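Laborbuch Greifen/Manipulation, Eintrag 2018-03-26
Betrifft: Besuch Faltberg, Vorführung am mobilen Manipulator
Anwesend: A. Arumugam, J. Policarpio, vier Gäste von Faltberg, zeitweise Dilesa (zwei Personen)

Vorbereitung

Aufbau am Vorabend fertig, Kalibrierung Hand-Auge morgens wiederholt. Restfehler unauffällig, Werte liegen im Ordner Podska/Kalib. Greiferfinger sind die flachen schwarzen, nicht die mit Silikonauflage. Jerome wollte tauschen, habe ich abgelehnt, weil die Kraftgrenzen für die Auflage noch nicht eingetragen sind.

Taktrate der Regelung 1000 Hz, Kraftmessung mitgeschrieben. Fahrgeschwindigkeit der Basis auf 300 mm/s begrenzt, solange Gäste im Raum sind. Not-Halt vor Beginn an beiden Tastern geprüft, der linke rastet schwer aus. Ticket ist angelegt.

Ablauf

Annapurna hat kurz in die Aufgabe eingeführt: formlabile Behälter am Henkel aufnehmen, anheben, versetzt absetzen. Für Faltberg ist das interessant wegen der Sackware, für Dilesa eher wegen der Mehrwegtaschen. Die Folien zum Enriquez-Datensatz haben wir übersprungen, die Zeit war knapp und die Fragen kamen ohnehin sofort.

Danach Greifversuche am Boden. Die Tasche steht frei, Anfahrt von vorn, Greifer offen. Schwierig sind bei dieser Tasche die Henkel: weiße geflochtene Seile, die nach vorn über die bedruckte Front fallen. Die Segmentierung muss sie vom cremefarbenen Stoff und vom Aufdruck trennen. Über dem ockerfarbenen Streifen mit der Schrift geht das gut, über dem hellen Stoff schlecht.
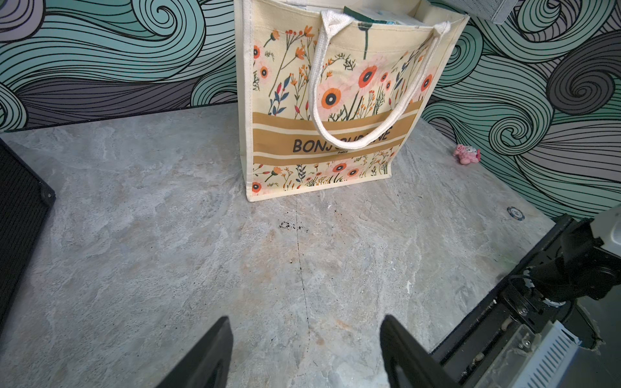

Seite zuletzt geändert: 2018-03-26, Bearbeiter: J. Policarpio (Version 3)

Die Texterkennung läuft im selben Knoten mit und war für die Gäste eingeblendet. Vom großen Schriftzug gibt sie »BONJ« und »NE« zurück, die Buchstaben dazwischen liegen hinter den Henkeln. »PARIS« darunter wird vollständig gelesen. Für die Greifplanung ist das ohne Belang, als Maß für die Verdeckung aber brauchbar. Annapurna schlägt vor, den Anteil verdeckter Zeichen als Merkmal mitzuführen. Aufwand gering, machen wir.

Beim Hintergrund hatte ich Bedenken wegen der Wandmalerei. Die Wellen mit den dicken schwarzen Konturen erzeugen viele Kanten, und der reine Kantendetektor hat dort erwartungsgemäß Henkelkandidaten gemeldet, vor allem in den engen Spiralen rechts. Mit Tiefenmaske hinter der Taschenebene abgeschnitten, danach sauber. Ohne Tiefenmaske ist das Verfahren vor dieser Wand nicht einsetzbar.

Kleinteile am Boden: das rosa Plüschtier rechts hinten wird stabil als eigenes Objekt geführt. Die kleine runde Scheibe mit weißer Mitte weiter vorn wird dagegen immer wieder der Bodenebene zugeschlagen. Sie ist flach und hebt sich in der Tiefe kaum ab. Ein Farbkriterium würde helfen, auf dem grau-weiß-beige gemusterten Boden aber nur begrenzt.

Protokolliert wurden 36 Greifversuche, 257 gehen damit jetzt in die Gesamtauswertung ein. Häufigster Fehler weiterhin: ein Finger läuft vor dem Henkel auf den Stoff auf, die Tasche kippt nach hinten, Abbruch durch die Kraftschwelle. Zweithäufigster: nur ein Henkel gefasst, Tasche hängt schief und dreht beim Anheben weg. Jerome hat dafür die Anfahrt steiler gestellt. Das Auflaufen wurde seltener, das Schiefhängen blieb.

Fragen der Gäste

Faltberg: Verhalten bei leerer Tasche? Nicht geprüft. Vermutlich schlechter, weil die Front einknickt und die Henkel anders liegen.

Faltberg: Zykluszeit? Wir haben keine Zahl genannt. Der begrenzte Fahrbetrieb gibt keine verwertbare her.

Dilesa: Geht es ohne Kamera am Handgelenk? Mit fester Kamera allein nein, die Henkel sind im Nahbereich vom Arm verdeckt. Kombination wäre zu prüfen.

Dilesa: Können eigene Taschen geschickt werden? Ja, bitte mit Maßblatt und je zwei Stück pro Typ.

Offen

Kraftgrenzen für Silikonauflage eintragen (Jerome).
Merkmal Zeichenverdeckung in den Logger aufnehmen (ich).
Bodenebene: Schwelle für flache Objekte senken und gegen die alten Aufnahmen laufen lassen (Annapurna).
Taster links tauschen, bis dahin keine Vorführungen mit mehr als zwei Gästen im Fahrbereich.
Faltberg kommt im Mai wieder, dann mit eigener Sackware. Vorher Traglast der Finger nachrechnen.

Nachtrag: Die Zeitstempel der Kraftdaten laufen gegen die Kamera auseinander, sobald der Logger auf das Netzlaufwerk schreibt. Künftig lokal schreiben und hinterher kopieren.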